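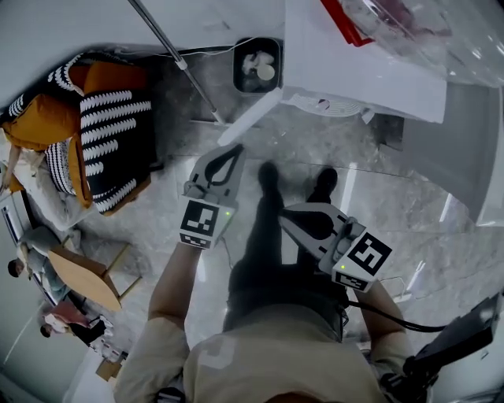 I've been grumbling about indicator lights for months, and after what happened with our grippers I'm going to grumble in public. A pair of hand-held grippers can both glow green, like the ones in my hands there, and still be telling you next to nothing. Ours did it for a whole week in July. The right one had a fault in its cable, so it kept dropping out for a moment and coming back, and the light never so much as blinked. We recorded 806 runs at Cedbridge before Gisela Garrido spotted the gaps, and 392 of them had to go in the bin. I could have wept!
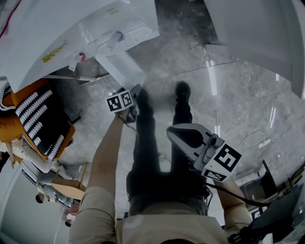
A gripper in one hand, a small dark device in the other, markers showing.

Domingo Montecinos thinks we should have checked the files every night, and he's right (he usually is, annoyingly). But I still blame the light. If green only means "I've got power", then say so on the box - don't let a tired person take it for "all's well". A robot arm trained on those gaps would have learned to let go at odd moments, and I wouldn't want to be standing under it.

So my plea to whoever designs the next lot is a dull one. Give me an amber light for a dropped signal, and a loud beep too, please. I'd happily put up with 100 false alarms to be spared another week like that one.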